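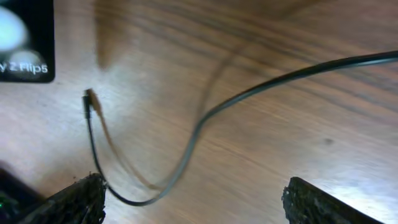 Cables on the dining table, what do you all do?

kulsoomf
Sun 6 October
Our dining table is also my desk, and by teatime there's always a black cable wandering right across it. I love that table (proper wood, lots of grain, saved up ages for it) and I'm fed up of eating round a charger lead! Do any of you have a way of keeping them tidy that doesn't involve drilling holes? My sister says just unplug it and put it in a drawer. I have met myself, I won't.

gretden_lass
Velcro ties. I bought a pack of 15 and use them on everything, including the bread bag. Coil the lead loosely, tie goes on, lead goes in a bowl on the sideboard.

K Khattak
Second the bowl but don't coil it tight round your hand like my dad does. I've killed two leads that way, both went right by the plug.

shaz_lashari
Wouldn't bother with ties, they end up all over the floor in our house. I've got one of those weighted cable holders, the Hamdy one, cost me £11. It sits at the back edge and the end of the lead stays put when you unplug it. No sticky pad so nothing to mark the wood.

gretden_lass
Doesn't stop the rest of it trailing over your dinner though, does it?

shaz_lashari
It does if you run it down the back!! Ours goes straight to the socket behind.

kulsoomf
Socket's on the far wall, so it'd have to come over the side whatever I do. Would a shorter lead help or just pull?

K Khattak
It'll pull. Keep the long one and clip it down the table leg.

Elsa J
One thing on the wood, does your table have a shiny finish? I left a rubbery cable on a varnished one from February onwards and it left a faint line that I never got out. Might be worth lifting it off at night.

K Khattak
Never had that and mine's been on the table for years. Sure it wasn't heat?

Elsa J
Could have been, there was a lamp next to it. I still move mine.

kulsoomf
Right, going to try a clip on the leg and the bowl for evenings. Shaz, does the holder come in anything other than white?

shaz_lashari
Grey as well I think, I'll have a look when I'm home.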